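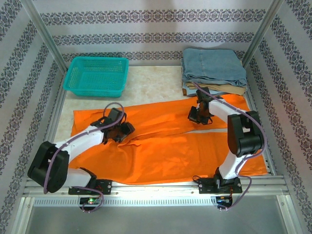 I went to the Tririer open day on 18th November with a short list of questions and a capital request that has to be in by the end of the financial year. We run a linen and workwear service out of two sheds, and folding is still done by hand at both. I wanted to know what a small two-arm folding cell costs to own, what it needs around it, and how far off it is from doing a useful share of the work.

Tririer shares a building with Sriwong, who do the fabrication. Parking is at the rear, off the laneway, and the front door is kept locked, so ring the bell. Visitors sign in, get a lanyard and wait for the next group. Mine had five people in it, mostly from laundries, plus a buyer from a uniform wholesaler. Anika Halvorsen took us through and answered most of the money questions herself.

The first stop was the folding bench. The arms are mounted in pairs on an aluminium rail at the front of a three-sided enclosure, and the garment is laid out in front of them. Folded work goes to the back of the bench. Anika said the enclosure matters more than people expect when they budget. The arms are the cheap part, and the money goes into the frame, the power supplies, the computer and the hours spent getting it all to run.

Her figures for the bench kit were $2,178 for the pair of arms with grippers and cabling, and $1,625 for the frame, rail and panels, both before GST. The computer is extra and she would not put a price on it, as most buyers source their own. Freight outside the metro area is quoted separately. I asked about spares and was told to allow for a full set of gripper servos in the first year and to keep them on the shelf. Lead time on those was six weeks in October and has not improved.

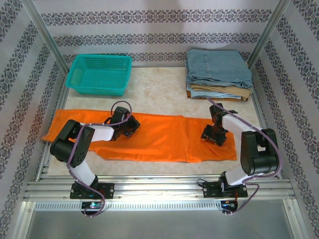
Training time was the next item. Each new garment type needs its own set of recorded folds before the arms can attempt it, and Tririer suggests planning for up to 3,000 of them if the garment is long or soft. Somebody has to sit there and do those. At our award rates that labour would cost more than the hardware, and I have put it in the request as a separate line so it doesn't get lost under installation.

Heiðrún Ketilsson from the software side went through Wurkavel, the package they use for scheduling jobs and logging faults. It is licensed by the bench, paid annually. The first year is included in the kit. Support is by email during business hours, with a callout rate if you want someone on site. She was clear that the bench kit is for development and trials and is not rated for production. If you want to run shifts on it you need the Tustell version, which has heavier arms and proper guarding, and is priced on application. I have asked for that quote and will add it when it arrives.

A few practical notes for anyone else at our end who is looking at this. The bench runs off an ordinary 10 amp outlet. It wants a level floor and steady light, so the north end of our main shed would need blinds. The side panels can be supplied in any finish, and Heiðrún's advice was to pick one and leave it alone once the recording has started, as a change in the background can mean doing part of it again. The same goes for moving the bench. Loose cabling at the front needs to be kept clear of trolleys.

I also asked what happens with mixed loads. At present someone has to sort by garment type and lay each piece on the bench. That takes out a good part of the saving, and for our sheets and table linen I can't see it paying. Workwear is a better fit: fewer styles, long runs, and we already sort it at the wash.

Lunch was sandwiches in the Sriwong tea room. The afternoon session covered welding fixtures and I left before it started.

My recommendation is to budget for one bench kit, the spare servos and the recording labour, put it at the smaller shed, and leave the production model out of this round. The written quote for the kit is valid for sixty days. Anika is happy to take a bag of our own trousers and try them on the bench before we commit, and I'll send those down with the next delivery run.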